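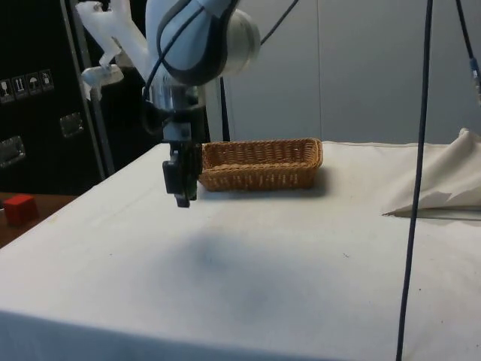
*The gripper and the wicker basket on our white cloth.*

# Tamum 2 motion planner: review

Tamum is a motion planning package for robot arms, sold by a small company called Erkwood. It takes a scene, a start pose and a goal pose, and gives back a path. I have used version 2 on one arm for 10 weeks, mostly for picking small items off a table and placing them in a basket.

## Setup

Installing took most of a morning. The package wants its own copy of the collision library and complains if it finds another one. The robot model loaded without trouble. The gripper model did not, and I had to rebuild its collision shapes by hand. The manual gives this one paragraph.

## Planning

I ran 340 pick and place requests and kept the logs. Tamum failed to return a path on 10 of them. All 10 were goals close to the basket wall, with the fingers pointing straight down. Our old planner, Mastarari, failed on 108 of the same requests.

Paths are short and the wrist no longer takes the long way around, a regular problem with Mastarari. Speed limits are set per joint and they hold.

The basket needed some thought. By default Tamum wraps objects in a solid hull, so an open basket becomes a closed block and every goal inside it is rejected. Switching to "shell" mode fixes this, but the setting is three menus down. Blagoje Tomić found it after I had given up and started modeling the walls as separate boxes.

Cables are not handled at all. You can add a keep-out zone, but it stays put while the arm moves.

## Tools

The path viewer is good. You can scrub through a plan and see the closest distance to any obstacle at each step. Error messages are poor. "Goal invalid" covers at least four different problems.

Support answered both of my tickets within two days.

## Verdict

I would buy it again for tabletop work. If your arm drags a lot of cable, try the demo first and test with your own layout. Tshepo Sibiya is testing the two-arm add-on in our other cell, and I have not used that part.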